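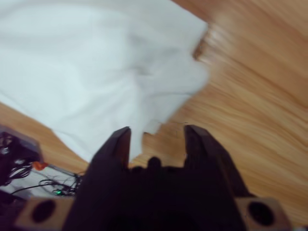
About Omance

Omance is an independent film exhibition company. It operates a single-screen repertory cinema, the Skenosholm, together with a small distribution arm and a programme of school screenings. The company receives no regular public funding and meets its running costs from ticket sales, membership fees and the hire of the auditorium.

Our programme

The Skenosholm shows films from every period of cinema, with an emphasis on work that is seldom available in the original format. Programmes change weekly and are arranged in seasons devoted to a director, a studio, a country or a genre. Silent films are shown with live piano wherever the condition of the print and the length of the film allow. Subtitled films are always presented in the original language. Dubbed versions are shown only at children's matinees, and are marked as such in the printed calendar.

New releases form a smaller part of the programme. They are normally booked after their first run elsewhere has ended, which allows us to offer them at the standard repertory price.

The auditorium

The auditorium has 126 seats, including spaces for wheelchair users at the end of the rear row. There is level access from the street to the foyer and to the screen. A hearing loop is fitted throughout, and staff at the box office will lend a receiver on request. The projection room is equipped for 35mm and digital presentation. A 16mm projector is kept for archive loans and for the work of local film-makers.

Advertising is not shown before repertory screenings. The main film begins at the time printed on the ticket, and latecomers are admitted only to the two rear rows. Drinks may be taken into the auditorium — hot food may not.

Distribution

Omance distributes a catalogue of 13 feature films and a number of shorts under the Prirketura label. Most are older titles for which no licence had been held in this country for many years. Each is offered to other cinemas, film societies and festivals with new subtitles and a printed programme note. Bookings for a single date are welcome, and film societies with fewer than 100 members pay a reduced hire fee. Enquiries concerning television or home viewing rights should be made in writing, as these are not held for every title.

The Chareonsuk Season

Each June the Skenosholm presents the Chareonsuk Season, a festival of film from South-East Asia. The season includes recent features, restored prints and a competition for short films by first-time directors. Entries must be no longer than 30 minutes and must be supplied with English subtitles. The selection panel is appointed anew each year, and its decision is final. Season passes are offered to members first and then placed on general sale.

Schools and colleges

Weekday morning screenings are available to schools during term. Children aged 8 and over may attend with their class, and teachers are sent study notes in advance. Films are chosen in discussion with the school, and certificates are observed without exception. Colleges may also arrange visits to the projection room in small groups, subject to the day's programme.

Membership

Membership is open to all and runs for twelve months from the date of joining. Members receive the printed calendar by post, a reduced ticket price for themselves and one guest, and priority booking for seasons and special events. They may attend the annual open meeting, at which the coming year's programme is discussed and suggestions for future seasons are heard. The next open meeting will take place in the auditorium on Thu 28 September, after the early evening screening. Non-members may attend but may not vote.

Hire of the auditorium

The auditorium may be hired for private screenings, lectures and previews, generally in the mornings or early afternoons. The fee includes a projectionist and one member of front-of-house staff. Material for projection should reach us at least three working days beforehand so that it can be tested. Hirers are responsible for obtaining any licence needed for the film they wish to show.

Contact

The box office opens half an hour before the first screening of the day and closes once the last has begun. Tickets may be bought in person or by telephone during those hours. General correspondence, including proposals from film-makers, should be addressed to the company office at the Skenosholm.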